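12/1/25

Dye fastness, indigo substitute from Gerkia, second round. Writing this up before I look at the supplier's numbers again, so I don't talk myself into agreeing with them.

Their claim is that the stuff holds on cotton after 40 washes with "no perceptible change." Perceptible to whom, they don't say. The sheet has no gray scale rating and no wash temperature, and the photo they sent was taken under warm light, where any blue looks fine. I asked for the raw readings in July and got the same sheet back with a new logo on it.

What I ran: cotton swatches from the Jirkham bolt, cut on the same day, dyed from one bath. 3 sets. One washed cool, one washed warm, one left in the drawer as control. Detergent was the Grester powder, no softener. Dried flat in the back room, away from the window.

Cool set looks good. I'll give them that. Against the control I had to go back and forth a few times before I could say which was which. The warm set is another matter. There's a clear shift toward gray, worst along the folds, and the white test strip stitched to each swatch picked up color in the first few cycles. If it bleeds that early it isn't fixed, whatever it looks like later. 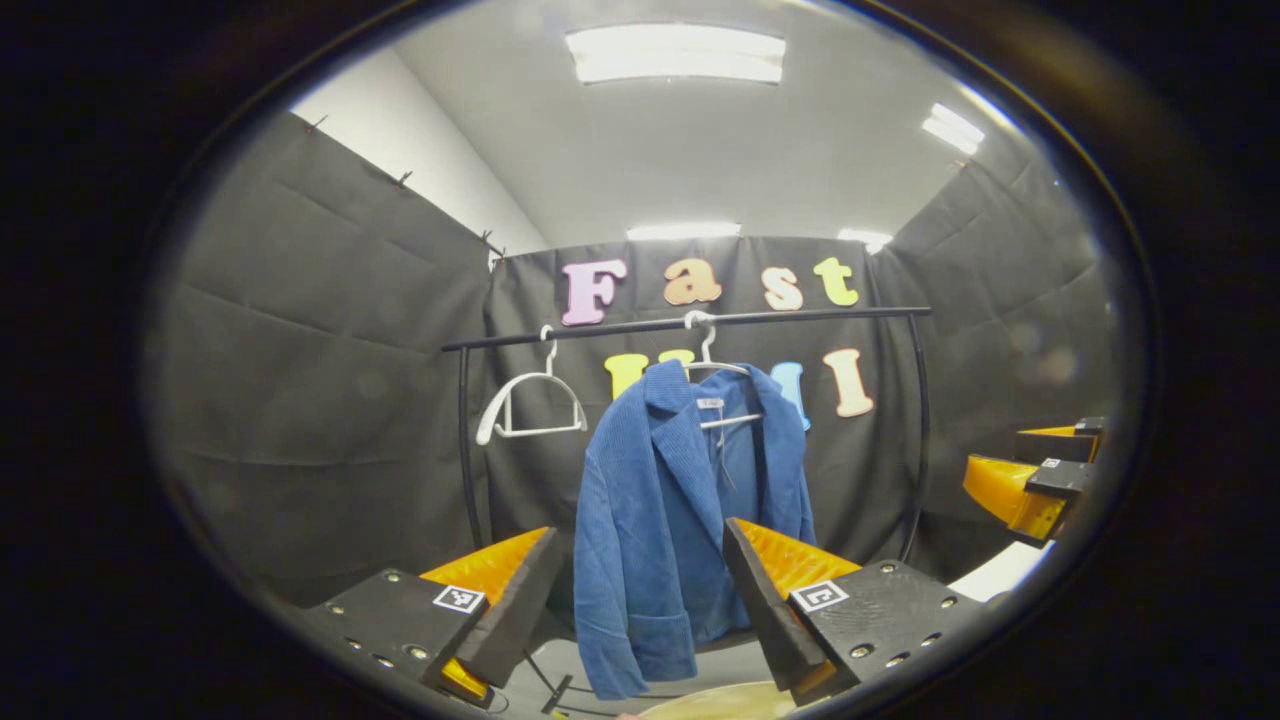 Rub test: dry passes, wet doesn't, or I wouldn't pass it. Farquharson's rubbing rig is set for 100 strokes but the counter sticks, so treat the wet result as good for comparing swatches with each other and nothing more. I don't trust it against anyone else's figures.

Possible excuses for Gerkia, in fairness:

- our water is hard, and I didn't correct for it
- the bath sat overnight before the last set went in
- batch 3110 was already open when I got it, no date on the lid

The second one bothers me most. Should have made a fresh bath. It doesn't explain the bleed on the warm swatches, though, as those went in first.

Also not convinced by the "half the rinse water" line. I used the short rinse they recommend and the water was still running blue at the end. Gave it roughly twice as long and it cleared. So the saving is gone, at least in our sink.

Next: unopened batch, softened water, fresh bath, warm wash only. Leave the rub test until the counter is fixed. Don't order the big drum yet, even with the discount.

Swatches are in the second drawer, pinned to card. Please don't take the control ones for color matching, I need them flat and out of the light.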